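Masson Round Table, white top, pedestal base
Sold by Woslow
Updated June 26, 2025

In stock again. Last batch went fast so we ordered more this time. White only for now, the gray is not coming back before fall, please stop asking Zoi Panagiotou, she does the phones and doesn't know either.

What it is. A round table for a small kitchen, a break room, a corner where a square one would stick out. One pedestal in the middle, no legs to kick. Top is smooth and wipes down with a damp rag and dish soap.

Price
$298 for the table. Delivery extra, depends on zip. Pickup at the Wuvholm counter is free, bring a vehicle that can take the box flat. We had a guy try it with a hatchback and a bungee cord, the box did not make it home in good shape.

In the box
Top, wrapped in foam
Base
Steel plate and bolts
Hex key
Felt pads, stick-on
Instruction sheet (the drawing for step 2 is printed upside down, turn the page over and it makes sense)

Weight is 78 pounds boxed. Two people for the stairs. The top is most of it.

Putting it together
Lay the top face down on a blanket. Not on the carton, staples in the carton. Plate goes on first, bolts finger tight, then base onto plate, then tighten everything going across and not in a circle. Flip it with a helper. Don't drag it by the rim while the base is on, the plate can bend and then you get the wobble everybody writes in about.

Still wobbles? Nine times out of ten its the floor. Stick one felt pad under the low side. If that doesn't do it, loosen the bolts, have someone press down on the middle, tighten again.

Care
Damp rag, soap, dry with a towel. Coffee and tomato sauce come off if you get them the same day. Marker, try rubbing alcohol on a cotton ball, small spot first. No scouring powder, no green pads, no bleach wipes left sitting overnight. Hot pans need a trivet. White shows everything, crumbs and pencil and newspaper ink, so if that is going to bother you wait for the gray.

Bright overhead bulbs bounce hard off the top. Tiburcio Espinoza has one under a bare bulb in his shop and ended up buying a shade for it. A warm bulb on a dimmer is easier on the eyes at dinner.

Trays and such
Anything with a rough bottom will leave gray lines on a white top sooner or later. Put felt under trays, planters, lamp bases. The Prelel pads fit, so do the cheap ones from the hardware store. Lift things, dont slide them.

From buyers

"Had mine over a year, daily use, two kids. One scratch and that was me with a staple remover." Consuelo Ventura

"Good table. Instructions terrible. Took me most of an evening, would of been half that if the bolts came in a labeled bag." Leobardo Magaña

"Bought it for homework and puzzles. Easy to get around since there are no corners. Wish it came a little taller, my chair arms bump." Iraís Ibarra

Returns
Thirty days, unassembled, in the original box. Assembled tables we take back only if something is wrong with them. Send a photo of the problem and the sticker from the underside of the top. Chips from shipping, tell us within 3 days and don't toss the foam, the carrier wants to see it.

Spare parts
Plate, bolts, pads all available seperately. Tops are not, sorry, they get damaged when shipped alone.

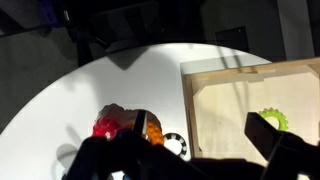
Round white top, overhead light on.

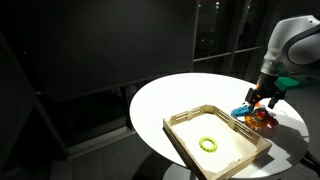
Can I leave it on a covered porch?
We don't recommend it. Damp gets into the underside around the bolt holes and the top swells there, and the warranty only covers indoor use. Bring it out for a party if you want, then take it back in the same night.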